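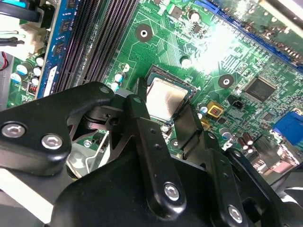

Glenys Pirihi had the key to the cell in her shirt pocket and a phone that kept buzzing. Raelene Hapeta stood at the pendant and waited for her to stop reading it. The cell at Bendlow took processors out of old boards so they could be tested and sold on, and since the night shift it had been missing the lever. The lever on this board was a thin silver one, just off the corner of the socket, and with the arm jogged down to the pick height the gripper hid part of it. The processor itself sat flat in its socket and looked as scuffed as they all did.

"What does Grimshaw say?" Raelene asked.

"He says swap the fingers."

"The fingers are fine."

"He says swap them anyway."

Raelene put the pendant on its hook and wrote the time in the cell log. Under it she wrote the fault, E114, the same one the night shift had written 12 times without a comment. She did not like the Vokon manual, but she looked the code up again to be sure. Position not reached. It could mean anything.

Glenys locked out the power and turned the key over to her. They went in together. Raelene put a hex key on each finger bolt and found every one of them tight. She pushed the left finger sideways with her thumb and it did not move. She pushed the right one and it did not move either. Then she took hold of the whole gripper by the body and twisted, and she felt it give, a very small amount, up at the flange.

"There," she said.

"I didn't see anything."

"Put your hand on it."

Glenys put her hand on it. Raelene twisted again.

"Oh," Glenys said.

The dowel pin was worn on one side. Someone had fitted it dry in March, when the gripper came back from its last service, and the flange screws had been doing the pin's work ever since. Raelene had signed for that service. She remembered the day – her father had gone into the hospital that morning, and she had left at noon and come back the next week and signed the sheet with the others.

She held the pin up so Glenys could look at it.

"I signed this one off," she said.

"Did you fit it?"

"No. I signed it."

Glenys didn't say anything. She went to the store for a new pin and was gone for some time. When she came back she had the pin, the torque wrench and two coffees, and she set the coffees down outside the fence where they were allowed.

They cleaned the flange, seated the pin and torqued the screws crosswise. Raelene taught the pick point again and ran the arm at 30 percent over a scrap board from the Tiltix bin. The hook went under the lever and the lever came up. She ran it again, and then at full speed.

In the log she wrote what they had changed. On the line below it she wrote that the March sheet was wrong, and her name.

"Grimshaw's going to ask about that," Glenys said.

"Yes."

The phone buzzed. Glenys looked at it and handed it to her.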